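Padance two-finger gripper kit, for small desktop arms. Third batch, boxes going out from the Gritmont workshop in February. 20 kits this time, same price as last.

## What you get

- two fingers, black, printed, textured on the outside so they don't shine into the wrist camera
- recessed slot down each inner face (takes pads, tape, whatever you like)
- crossbar and mounting block
- bag of screws, incl. spares
- wrist camera bracket. Camera NOT included, sorry, people keep asking

Opens to 100 mm. Weighs 247 g with the crossbar on, so check your arm can carry that plus the thing you're lifting. Cable is 154 mm, short on purpose, get the extension if you route it through the elbow.

## Fitting

1. Home the arm, power off. Block goes on first, four screws, finger tight only.
2. Crossbar on, then the fingers. Slots face inwards. Yes you can put them on backwards, Achilleas did.
3. Plug in, run the Plultness setup script, let it open and close fully once. Keep your hands out.
4. Bracket on, angle the camera so both fingers show at the sides and the bar just shows along the bottom. Then tighten everything properly.
5. Line up over something awkward. We use a clear Labshark tube rack with red, yellow and blue liquid in the tubes, set at a slant on the white table. Clear plastic is a pig to see, mostly thin glints, so if your settings cope with that they'll cope with mugs.
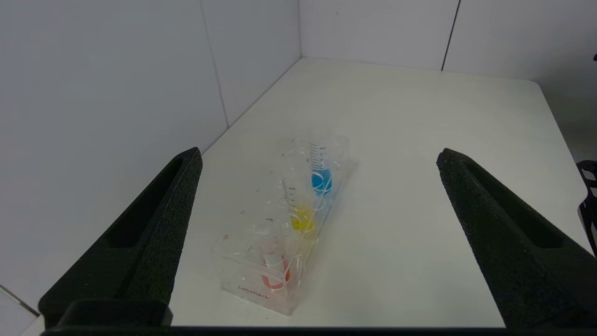

6. Save the pose. Name it somthing you'll recognise in a month.

## Good to know

Bare fingers are fine for boxes and blocks. For tubes, stick pads in the slots. The grey Lau ones fit without trimming, the others need a bit off the end.

Don't overtighten the block. Cracks along the layer lines, and we won't replace it free the second time.

Works with the usual hobby servos. Steppers: ask first. Print files are in the download if you'd rather make your own, PLA ok, PETG better in a warm shed.

Questions to Pin-yu Ko, evenings best. Spare fingers sold in pairs only, left and right are diffrent.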